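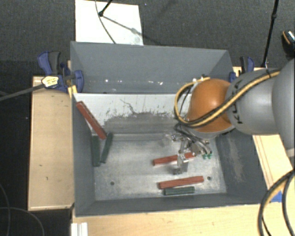 图1 料箱取料单元:箱内是红、深绿两色的长条料块,夹爪在右半边

打印本页 | 用电子邮件发送

第3讲 一个料箱取料单元的安装、保养和小修

上一讲我们把坐标系的事讲完了,推导写得满黑板都是,我看后排有几位同学已经在画别的东西了。这一讲轻松些,不推公式,就讲一个单元:一只料箱、一条手臂、一副夹爪,再加一堆线和管。你们以后进了实验室,十有八九是从伺候这么一个东西开始的,所以我宁可讲得啰嗦一点。

这份讲义是我边上课边补的,顺序有点乱,大家将就着看。做实验之前请至少读完第一节和第四节,其他的可以边做边翻。

一、先把箱子固定死

我每年都从箱子讲起,每年都有人觉得我在浪费时间。手臂贵嘛,大家一来就想碰手臂。可是我见过的抓取偏差,头一个要查的就是箱子有没有挪窝。

图1里的箱子是用夹钳压住的,蓝色和深灰色的那种,两侧上沿各有一把。我很喜欢这种做法!换箱子方便,不用在台面上打孔,学生拆错了也不心疼。缺点也明显:夹钳会慢慢松。振动、碰撞、有人拿它当扶手(真有),都会让它松一点点,每次一点点,到周末就是一段看得出来的距离了。

我的习惯是这样:

1. 开机前用手推箱子的近侧壁,再推侧壁。推得动就不要开机。
2. 夹钳要垫着东西夹,别让夹口直接咬在箱沿上。垫片掉了就补,拿纸折一折塞进去不算垫片。
3. 用记号笔在木台面上沿箱角画线。线要细。我见过画得跟马路标线一样粗的,那条线本身就有好几毫米,拿什么对?
4. 拧紧的时候两边轮着来,一边两圈,另一边两圈,不要一口气把一边拧到底。

夹好之后再量一次箱子四角的坐标,写进单元记录本。记录本是纸的那本,不是电脑里的那份。电脑里的那份我每学期都能找出3个版本,谁也说不清哪个是新的。

二、箱子里面也要看

大家一般只看料块,不看箱底。请看箱底。

图里这只箱子的金属底面发亮,反光一块亮一块暗,里面那块白板的下缘也磨得坑坑洼洼,漆掉了,露出灰色的底子。用旧了的箱子都会长成这样,不影响装东西,但是会影响视觉。深度相机碰上反光的金属,点云上就是一个洞,或者更讨厌,是一个凭空冒出来的小山包。你的抓取程序很认真地去抓那个小山包,然后报错,然后你来找我。

处理办法,按麻烦程度从小到大:

先擦。无绒布加一点清洁剂,擦完等它干透再拍。别用湿纸巾,湿纸巾留下的水痕比原来的污渍还要命。

再调光。把灯往旁边挪一挪,或者加一片柔光布。我们实验室斯特内斯(Stirness)那个台位去年就是这么解决的,挪灯,没花一分钱。

最后才是改底面。贴一层哑光膜,或者铺一块薄垫。贴了垫子以后箱底高度变了,这件事请务必、务必改到程序里!去年有一组忘了改,夹爪一下去就顶在垫子上,保护停机,整个下午都在复位。

箱壁上的划痕和磨白,用手指摸一下,不刮手就不管它。刮手的话用细砂纸轻轻过一遍,毛刺会把软管划破。

三、料块怎么放

练习用的料块是红色和深绿色的长条,箱子里放成什么样,直接决定这节实验难不难。图1这种摆法我觉得正合适,有斜着的,有差不多横着的,也有两块绿的下端快要碰到一起的。后面这种情况最有意思,夹爪的指头要往缝里伸,可缝的一头很窄。

请大家先在纸上画一画,如果要抓两块绿料里的一块,夹爪从哪个方向进去,指头张开多大,会不会碰到旁边那块。还要想一想离箱壁近的那些:近侧壁前面那块短一点的绿料,你让夹爪顺着短边去夹,外侧那根指头还有没有地方?画完再写程序,真的会省时间。

有同学问能不能把料块摆整齐了再抓。能,第一次调试就应该这样。先放一块,放正中间,抓10次。10次都稳了再放第二块。急着一上来就倒一箱子进去的,最后都回到放一块的状态了,只不过是晚上9点才回到的。

四、线缆和气管(重点!)

如果这份讲义你只看一节,看这节。

手臂本体很皮实,真正会坏的是挂在外面的那些东西。图1里能看到黄色和黑色的线沿着灰色臂段走,斜着跨过橙棕色的关节,在关节左边弯出一个大圈,臂段上面有一道深色扎带把线箍住。这个大圈是留给关节转动用的余量。圈留小了,关节一转就把线拽紧,接头那里先受不了;留大了,它会扫到箱沿,会挂到夹钳的手柄上,还会在相机前面晃来晃去。

那留多大?没有标准答案,我教大家一个笨办法:把速度调到很低,让末端关节走到两个极限位置,眼睛只盯着线圈看。两个极限位置上线都不绷直,中间位置上线圈不低于夹爪的指尖,就可以了。换过夹爪要重做一次,换过扎带也要重做一次。

扎带有几句话要讲:

扎带是用来约束位置的,别拿它来使劲。收到线还能在里面稍微滑动就停。勒进线皮里的扎带,请剪掉重来,不要舍不得。剪扎带用平口钳,剪口朝外,剪完摸一下有没有尖茬。我手背上有一道疤就是这么来的。

夹爪旁边的细软管和接头,每次实验前都看一遍。看三个地方:管子插到底没有,弯的地方有没有折死,管子和金属支架贴着的位置有没有磨亮。磨亮了就说明它在蹭,今天不漏,下个月会漏。换管子的时候先断气、再泄压,听到没声音了才动手拔。切管口要用切管刀,切得平平的,用剪刀剪出来的斜口插进去早晚要漏。

台面和地上的粗线也归这一节。垂下台边的线不要让它自由晃,绕着桌脚走的线不要踩。我知道你们觉得自己不会踩。

五、夹爪的小修

夹爪上的支架、连杆、小螺钉,都是会松的。每周二实验课开始之前我会带值日的两位同学过一遍,顺序是从法兰往指尖走:先法兰,再支架,再连杆销,最后指尖。倒着查容易漏,这个是我吃过亏以后定下来的。

查松动的时候用手指轻轻掰指尖,左右掰,前后掰。有晃动就顺着往上找,找到是哪一级在晃,再动扳手。不要一看到晃就把所有螺钉紧一遍,连杆上的销子紧过头了夹爪会发涩,开合一卡一卡的,到时候你会以为是控制的问题,去改参数,改来改去越改越糟。

指尖拆下来换过之后,工具中心点要重新标定。哪怕你换的是同一型号,哪怕你觉得装得一模一样。标定的步骤在上一讲的附页里,这里就不抄了。

备件放在弗尔特代尔(Fultdale)柜的下层,软管和接头一盒,扎带一盒,螺钉分格放。拿走最后一个的人请在柜门的纸上写一笔。Šindelář那本英文保养手册也在柜子里,想深入的同学可以借,插图画得特别好,我年轻时候差不多是照着它学会修夹爪的。

六、收工

手臂回到停放位,夹爪张开,断气,断电。料块从箱子里捡出来放回盒子,红的和绿的不用分。把箱底擦一下。夹钳留着不用松,下一组会谢谢你们的。

在记录本上写今天的情况,一行就够,比如“左夹钳补垫片,线圈收短一点”。写“正常”的,我一般当成没写。

课后作业(下次上课交,手写或打印都行)

(1)画出你们台位的线缆走向,标出每一处固定点,并说明哪一处最先磨损,理由是什么。
(2)箱底加了薄垫以后,程序里哪些参数要改?一个一个列出来。
(3)选做:为盖茨特德(Getstead)台位写一份半页纸的开机检查表。那个台位的箱子比我们的深,夹爪下探时腕部离箱沿更近,想想检查表里该多加哪一项。

打印本页 | 用电子邮件发送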